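The Ratness district should restore the 15 minutes of morning recess it removed in March. The time was reassigned to reading drills, and the change was presented as modest. For a child of six, it is a considerable part of the day.

Young children learn to take turns and settle disputes largely when adults step back. A worksheet offers little practice in either.
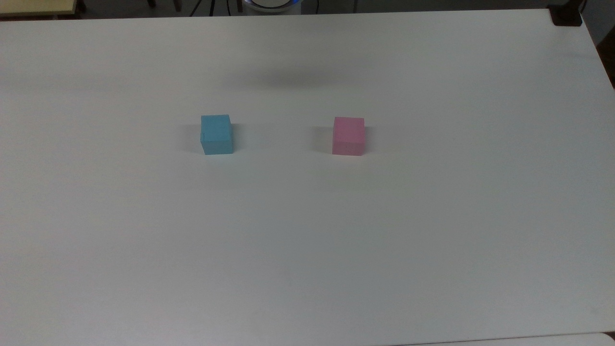 Uchenna Ezeani wrote to this page that families in Danladi had asked for the extra reading time, and that their request deserved the same respect as any other. It does. The district could meet it by shortening the weekly assembly, which now runs 40 minutes.

The board should put both proposals on its next agenda and publish the revised schedule before classes resume.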